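Onico (payment protocol)

Onico is an open-source payment protocol that lets small retailers accept cryptocurrency through a shared ledger. It was designed by the programmer Cristóvão Neves and is maintained by the Onico Project, a group of developers based in Plomholm. The protocol handles payments, receipts and refunds. It does not have a coin of its own, and fees are paid in whichever currency the buyer uses.

The name is used for both the protocol and the reference software. In the project's own documents, the software is written in lower case when it refers to the command-line program.

Background

Neves began work on the protocol after writing point-of-sale software for market traders in Plomholm. Traders who took cryptocurrency at the time generally used a single wallet address taped to the counter or shown on a phone. This made bookkeeping difficult. Payments arrived without any link to the goods sold, and a refund meant asking the customer for an address and sending a separate transaction by hand.

The first draft proposed that each sale should produce a signed receipt, stored by both parties, with a short fingerprint of the receipt placed on the ledger. Later drafts kept this idea and changed most of the rest. Early versions stored the whole receipt on the ledger, and this was dropped because of cost and privacy concerns.
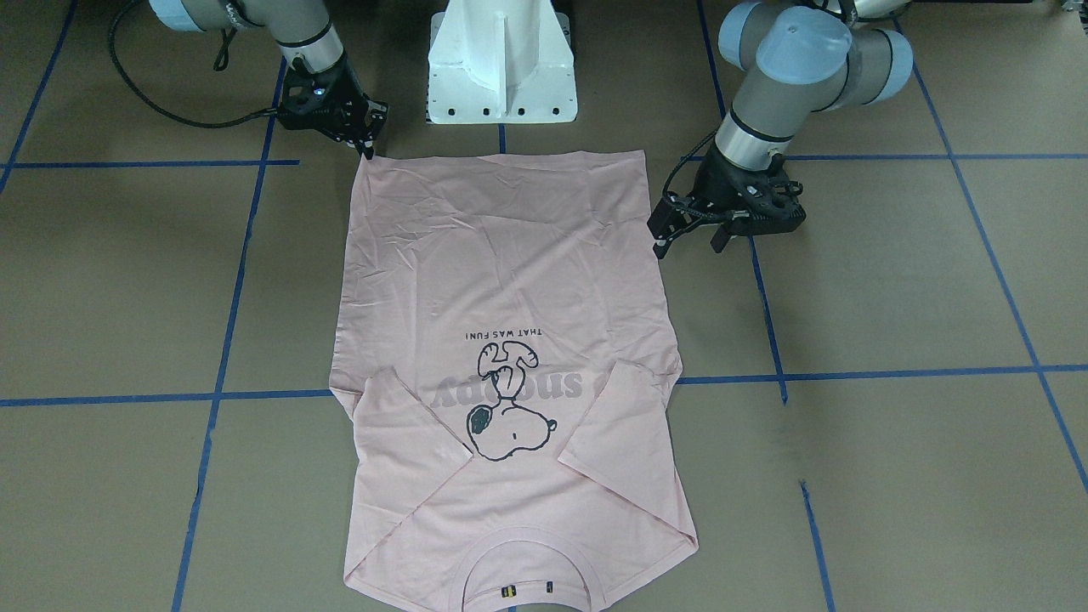 Receipts in Onico are built from item records. Each record holds a stock code, a price, a tax class and a free-text description of up to 253 characters. The length limit was set low on purpose, as early testers pasted entire catalog pages into the field. Guidance for clothing sellers recommends starting with the garment and adding only what sets it apart from similar stock, so that a pink T-shirt with long sleeves and a round crew neck would be entered in more or less those words. Condition and packing notes go in a separate field, which the buyer's wallet hides by default.

Design

A payment takes place in three steps. The seller's terminal creates an offer containing the item records and a payment address used only once. The buyer's wallet checks the seller's signature, pays the address and returns a signed acceptance. The terminal then combines the two into a receipt and sends its fingerprint to a node.

Nodes collect fingerprints into batches. A batch is closed every 10 minutes, or sooner if it is full, and the root of the batch is written to the host blockchain in a single transaction. A seller can prove that a receipt existed at a given time by showing the path from its fingerprint to the root. The other receipts in the batch are not revealed.

Because the payment itself is an ordinary transaction on the host chain, a failed node does not stop money from moving. It only delays the time stamp. Terminals keep unsent fingerprints and try again when a node becomes available.

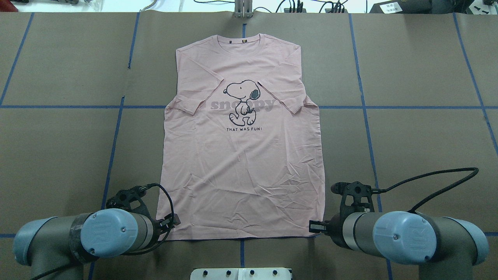 Item tags were added in the second version of the protocol. They are short labels that sit beside the description and can be searched by accounting software. Some are general, such as size or color, and others deal with rights and licensing, which matters to shops that must report sales of licensed goods to a distributor. A pale pink short-sleeved T-shirt with Snoopy walking across the chest can carry a character tag as well as the usual garment tags, while a plain one needs only the latter. Tags are covered by the seller's signature and cannot be changed after the sale – a correction has to be issued as a new receipt that points to the old one.

Network and adoption

The largest group of users is in Skirkthorpe, where a traders' association adopted the protocol for its covered market. The association runs its own node and offers terminals to stallholders on loan. Fees there are fixed at 35 cents per receipt, paid by the seller.

The payments firm Bergmann added Onico support to its card terminals under a separate agreement. Its version uses the same receipt format but sends fingerprints only to nodes run by the company. Some developers objected to this, arguing that it placed too much traffic in one set of hands. Bergmann later published its node addresses and allowed sellers to choose another node in the settings menu.

The project issues its release notes as plain text. The notice for the third version is given in full.

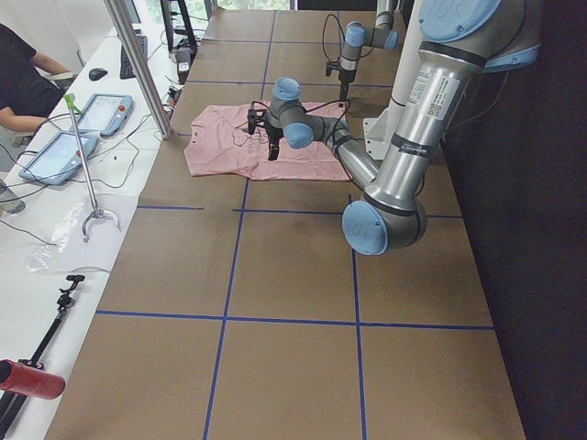
SKIRKTHORPE, June 7, 2025 – The Onico Project has released version 3 of the Onico protocol and reference software. The release adds partial refunds, a new backup format and support for terminals that are offline for long periods. The public network now consists of 418 nodes. Operators should update before changing any fee settings. Version 1 receipts can still be read and checked, but new ones will be rejected. – Cristóvão Neves, for the maintainers

Refunds and disputes

Onico has no built-in arbitration. A refund is an agreement between buyer and seller, recorded as a second receipt that refers to the first. With version 3, a refund can cover one item out of several, and the remaining items keep their original time stamp.
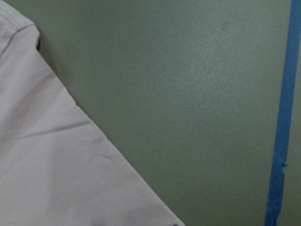 Either party may attach files to a refund request. The files stay off the ledger, and only their fingerprints are included in the signed record, so an attachment can be shown to be unaltered without being made public. This says nothing about how useful it is. A close view of pale pink fabric with a stitched seam, lying on a green surface, may be enough to settle a question about the stitching and of no help at all with one about size. The documentation advises buyers to attach a view of the whole item and a copy of the item record along with any details.

Criticism

Critics of the protocol have mainly pointed to key handling. A seller who loses the signing key can no longer issue refunds against earlier receipts, and must register a new key and ask each buyer to accept it. The backup format in version 3 was meant to reduce the problem, though it still depends on the seller making a copy.

Privacy has also been raised. Single-use addresses make it harder to link purchases, but a buyer who draws on the same funds for several payments may still be traced on the host chain. The maintainers treat this as a matter for wallet software and have left it outside the specification.

See also

Merkle tree
Payment terminal
Point of sale
Trusted timestamping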